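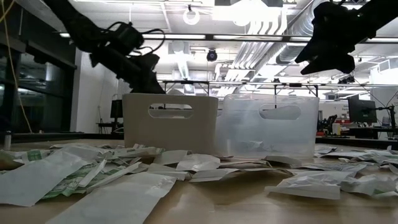 Speaker notes – Choosing and looking after measurement microphones
Delali Ackah, Mesgate
18 January 2019

Slide 1. Title
Wait for the door to close. Thank Rónán Phelan for the invitation. Say that questions can come at any point, and that the slides will be sent to everyone on the sign-up sheet.

Slide 2. What I will cover
Field types, then calibration, then cables. I have left out array work. Anyone who wants it can find me at the break.

Slide 3. Free field, pressure, random incidence
Start with the plain point: a microphone disturbs the sound it is measuring. At low frequencies you can ignore this. As the wavelength gets close to the diameter of the microphone, you can't.
Free-field types are corrected for sound arriving from the front. Point them at the source. Pressure types are for couplers and for mounting flush in a surface. Random-incidence types are for reverberant rooms.
Ask who has used a free-field type in a coupler. Usually a few hands go up.

Slide 4. The Lolico job
This was a fan housing. The client had two sets of results from the same room and they did not agree above 5 kHz. Same make of microphone, same analyser. One team had pointed a free-field type at the fan, and the other had clamped it upright because the stand was easier to fit that way.
Show the two curves. Leave them up for a moment before going on.

Slide 5. Calibration
Check with a sound calibrator before and after every session, and write both readings down. If they differ by more than your own limit, the session is repeated. At Mesgate we keep a log per microphone, going back to its first day of use. The log now has 3,099 entries, and 19 of them led to a repeat.
Barometric pressure: mention it for pistonphones, where the correction matters. Don't go into the formula unless asked.

Slide 6. Handling
Leave the protection grid on. Never touch the diaphragm, and don't blow dust off it. If a microphone has come in from a cold van, give it time in its closed case before you power it up.
Rónán may want to add something about the Stodis site, where the damp got into the preamplifiers last November.

Slide 7. Cables and connectors
Most of the faults we see are here. Swap the cable first, then the preamplifier, then the capsule. Label both ends. Long runs can limit the highest level you can measure at high frequency – the Oberholzer handout has our worked table, second page.

Slide 8. Questions
Likely ones: how often to send a microphone to a lab (we do it yearly), and whether class 2 meters are good enough for a first survey. Often yes, if the report says so.
Spare slide 9 has the windscreen curves if there is time.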